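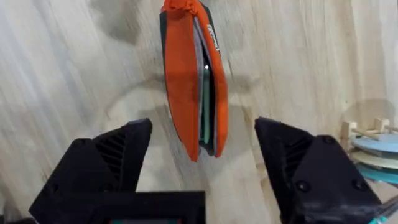 Home Topics Ask Members Log in

Search this site Go

Musty smell in fabric travel pouches after winter storage

Zoriana Pylypenko

I keep our travel stuff in a plastic tub in the basement: document pouches, a shoe bag, a couple of toiletry bags. I opened it in May and everything smelled like an old cellar. No spots that I can find, only the smell. I wiped the outsides with a damp cloth and left them by a window for 2 days. The smell came back as soon as I closed them up again.
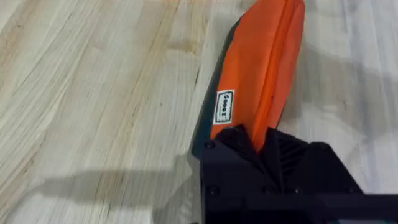

The toiletry bags have a coated lining and the tags are gone, so I don't know if they can go in the machine. The shoe bag is plain cotton. I have baking soda and white vinegar in the house and would like to use those before I buy anything. We leave in 8 days. The tub itself smells too, mostly around the lid.

Hryhorii Onyshchenko

Put them in the dryer with a dryer sheet. Works for me.

Rohani Lumbantobing

I would not put anything with a coated lining in a dryer. I did that with a Zutby toiletry bag and the coating came off in flakes for the rest of its life. The cotton one is fine to wash warm and dry however you want.

The tub is probably where it starts. Wash it with dish soap, lid included, and get a brush into the groove where the lid sits. Ours had a gray film in there that I had missed for years. Then leave it open in the sun for an afternoon.

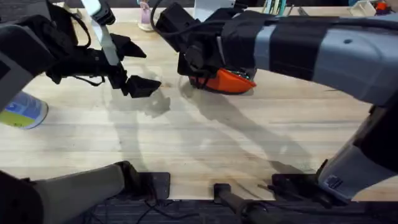

Basements are damp in summer even when they feel dry. I moved our tub to the bedroom closet and the problem stopped. If you have to use the basement, get it up off the concrete and run a dehumidifier if you own one.

For the bags with a lining, I do it like this:

1. Empty every pocket and shake out the crumbs and lint. Old receipts hold a smell, so throw those out.

2. Mix one part white vinegar with two parts water. Dampen a cloth and wipe the inside, seams too. Try a hidden corner first if the color is strong - some dyes will come off on the cloth.

3. Wipe again with plain water and prop the bag open with the pockets pulled out. Give it a full day with a fan on it.

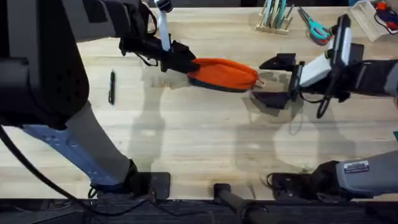
4. Spoon baking soda into an old sock, tie it, and close it inside the bag overnight.

5. Smell it in the morning. If it's still there, do the vinegar again. Mine took two rounds.

Don't pour the baking soda straight in. It gets in the zipper teeth and you will be picking it out at the airport.

Zoriana Pylypenko

Thanks. There was film in the lid groove on ours too, pretty bad. Washed the cotton bag and it's fine. The others are on the drying rack with the fan going and I'll do the sock tonight. Skipping the dryer.

Anjani Lubis

Same trouble here with a tent bag. Does vinegar hurt waterproof fabric?

Contact us | Terms | Copyright Sisberg Household Help | Back to top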